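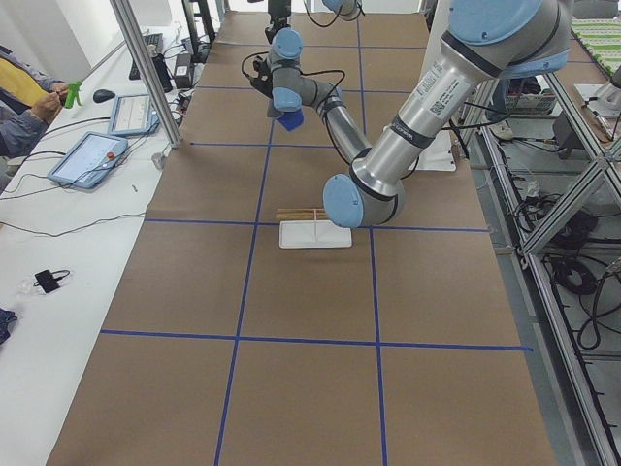 Most of my August went into the gripper mount for the arm at the Stollden workshop. The first version flexed under load, so Hina Jafri reprinted the adapter plate 5 mm thicker and we went to longer bolts. The work table is covered in brown paper and marked off into cells with blue tape, and I write down the cell for each pick, so a miss can be repeated later. Chopsticks across a small white tray are a good test of the fingertips because they are thin and light. At 10 percent speed the new mount held its position well enough that I stopped checking it between runs.

Cabling took longer than the mount. I moved the gripper cable twice before the wrist could turn 160 degrees without pulling on the connector. I also rewrote the homing routine, which now takes almost 5 seconds.
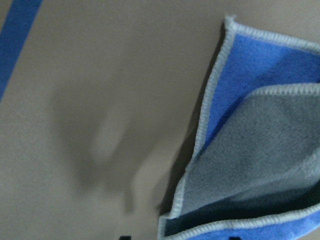 Do you need to recalibrate after changing the gripper mount?

Any change in length moves the tool point, so I redo it each time. It takes me 10 minutes with a pointed pin and the pendant. Cempaka Chong wrote the script I use for it, and I will post that once she has cleaned up the comments.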